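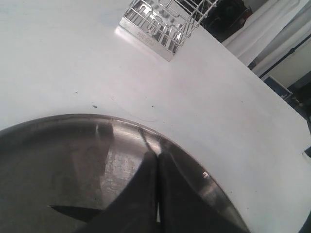
Figure 4. Wrist camera view during the plate-to-basket task, with the fingers closed over the steel plate and the wire basket on the far side of the table.

5.2 The phantom grasp

We had planned to give this section over to timing results, but one fault took up so much of our spring that it seems fairer to the reader to tell that story properly. Of the 1,000 attempts in the main run, 107 ended with the controller reporting a successful grasp when the fingers held nothing at all. The arm would then travel politely over to the wire basket, open its fingers above it, and log the plate as delivered. We came to call these phantom grasps, and they were a good deal more troublesome than an ordinary miss, where the system at least knows to try again.

Our first suspicion fell on the finger position sensor, and we spent longer on it than we should have. The Bedari controller decides that something has been gripped when motor current rises before the fingers reach their closed stop. A thin plate leaves very little room between "closed on a rim" and "closed on air", so a small drift in the zero point would explain everything rather nicely. We recalibrated before every session for a week, and the phantom grasps carried on just as before.

The better clue came from Lleucu Eynon, who sat down with the wrist recordings and sorted the failures by what the camera had seen in the moments before closing. In 74 of them, the estimated rim position had jumped toward a reflection. Figure 4 gives a fair idea of the difficulty. The steel carries a bright streak across its face and paler marks rising toward the rim, and there is a thin dark line at the lip where the fingers themselves are mirrored. To a person this is plainly a plate. To our edge detector, which had been tuned on the matte dishes in the Illow set, a crisp reflection can look like a very good edge indeed.

Once the estimate had moved, the fingers came down in the wrong place and sometimes pressed lightly on the face of the plate as they closed. That contact raised the motor current early, and the controller took the rise as proof of a grip. So two mild weaknesses, each of which we had known about and thought harmless, were propping each other up.

We made two changes. The controller now lifts the fingers 15 millimeters after closing and checks the wrist force reading for the weight of the plate before it will report success. The rim estimate must also agree across several camera positions on the way down, as a reflection tends to slide over the metal when the viewpoint moves - the true rim stays put. Both changes slow the cycle a little, and we are content with that trade.

The remaining phantom grasps do not show the same jump, and we can't yet say what causes them. We will return to them in June, when the second arm at Prindonthorpe becomes available for side-by-side runs.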